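Polypropylene garden chairs fail in a predictable order. The surface goes first: ultraviolet light breaks the polymer chains at the outer layer, the gloss drops and a fine chalk comes off on the hand. Strength follows later, usually at the joint between back leg and seat, where each sitter's weight is concentrated.

Thongsuk, a moulding firm in Kukdale, has tested outdoor seating for 19 years. Its weathering rig runs each sample for 2000 hours under lamps, with a water spray at set intervals. Sunee Kaewmanee, who manages the rig, rejects any chair that loses a fifth of its impact strength – a limit stricter than most buyers ask for.

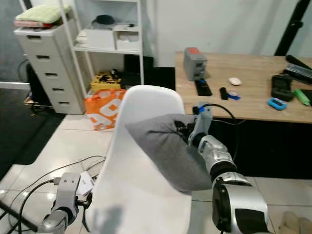
Can a chalky chair be restored?
Only on the surface. Fine abrasive paper and a plastic restorer bring back some colour, but the strength already lost stays lost.

Storage matters more than cleaning. A chair kept under cover from October to spring is spared frost, which makes the plastic brittle. Stacks should be no more than seven high, on level ground, as a leaning stack loads the lowest legs sideways.

Hairline cracks are best found by flexing the back gently in daylight. A crack that reaches the leg joint means the chair should go for recycling.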